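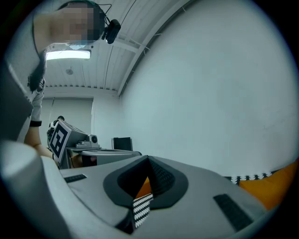

소형 카메라가 달린 헤드셋과 손에 든 연회색 그리퍼

직거래 장터에서 바질과 루콜라가 시드는 문제

밭두렁
Gavberg 농산물 장터에서 6월부터 바질, 루콜라, 상추를 팝니다. 새벽에 수확해 Brendano 접이식 상자에 담고 차로 옮깁니다. 출발할 때는 상태가 괜찮은데 진열 후 3시간이 지나면 루콜라부터 잎끝이 처집니다. 133g씩 묶은 바질은 안쪽 잎이 검게 변합니다. 매대는 동향이고 천막은 한 장입니다. 얼음 위에 올리는 방식이 맞는지, 젖은 천으로 덮는 방식이 맞는지 알고 싶습니다. 전기는 쓸 수 없습니다. 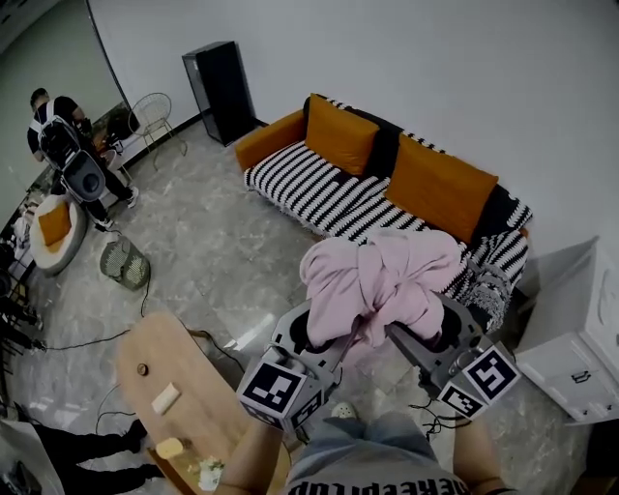
저장팀출신
바질과 루콜라는 적정 온도가 다르므로 같은 상자에 넣으면 안 됩니다. 루콜라는 0도에 가까울수록 오래가고, 바질은 10도 아래에서 저온 장해로 검게 변합니다. 얼음은 루콜라와 상추 상자 밑에만 깔고 타공판으로 띄워 잎이 녹은 물에 잠기지 않게 하십시오. 바질은 얼음 없이 그늘에 두고 18도 안팎이면 무난합니다. 덮는 천은 면으로 쓰고 물을 꼭 짠 뒤 평평하게 펴서 덮습니다. 사진의 분홍색 옷감처럼 비틀려 뭉친 상태로 얹으면 덮이지 않은 잎이 먼저 마르고, 눌린 부분은 짓무릅니다. 천이 마르면 분무하지 말고 다시 적셔서 짜는 편이 수분이 고르게 갑니다.
추가로, 묶음이 너무 조밀하면 안쪽에 열과 습기가 찹니다. 고무줄 위치를 줄기 아래쪽으로 내려 보십시오. 수확 직후 예냉을 하는지도 적어 주시면 좋겠습니다.

천막아래
저는 Rellside 장터에서 허브만 합니다. 바질은 줄기 끝을 다시 잘라 물통에 꽂아 놓고 팝니다. 물은 손가락 두 마디 정도. 잎은 물에 안 닿게요. 루콜라는 안 해 봐서 모릅니다.

밭두렁
예냉은 하지 않았습니다. 수확한 뒤 바로 상자에 담아 뚜껑을 닫았습니다. 바질도 루콜라와 같이 아이스팩 위에 두었으니 검게 변한 것은 그쪽 원인으로 보입니다. 다음 장에는 상자를 나누고 바질은 물통에 꽂아 보겠습니다.

버스종점
동향 매대면 오전 해가 문제입니다. 자리부터 바꿔 달라고 하세요.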